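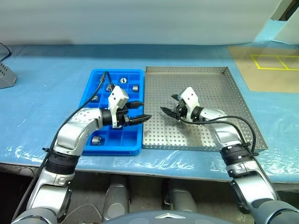 Sunita says the drain tray should go on the left, nearer the sink, so nothing drips across the cells on the way over. Fair point but then the blue tray ends up by the door and gets knocked. Leaving it for now, blue left, steel right. Will revisit.

15/03/2026, bench notes, small parts sort

Long table. Blue covering still on with the clear sheet over top. Sheet is wrinkled again, needs pulling tight and clipping at the corners. Glare off the front edge is bad, hard to read a caliper there. Move the lamp?

Blue tray: five silver parts in, one to a cell. Rest of the Badari lot still in the bag. Bigger cylinder in the front, others further back. Not sorted by size yet, just set down where there was room, so DON'T read anything into the positions.

The perforated steel tray is the good one from Soto, not the old one with the bent rim. Please keep it that way. Old one is under the bench, leave it there.

Plan for the sort
- rinse, drain in the steel tray, 14 min by the timer
- wipe, check bore with the pin gauge
- good ones to the blue tray, one per cell, never two
- rejects in the jar, not back in the bag (Usman, me, everybody)

Bag from Badari says 50. Packing slip also says 50, so I'm taking it as 50 till we get to the bottom of it.

Pin gauge: the 5 mm pin is fine. The next size up has a burr, felt it with a fingernail. Asked Malhotra for a replacement, no answer. Stone it lightly if it doesnt come.

Usman wants labels on the rows. Tried masking tape on the rim last time, it came off in the rinse water and stuck to a part. Grease pencil maybe. Or a paper map beside the tray, with the lot number at the top. I like the map better, it goes straight in the binder after.

Groravow order form is due in June, put a second blue tray on it. Same cell size or the map won't match. Also 2 rolls of lint free wipes, we're on the last one and its mostly cardboard.

Left to do
tighten sheet
lamp
draw the map, blank copy for Sunita
chase Malhotra re pin
find the lid for the blue tray, it was on the shelf by the scale and now it isnt

Stopping here, rest of the bag next session. Don't tip the tray out.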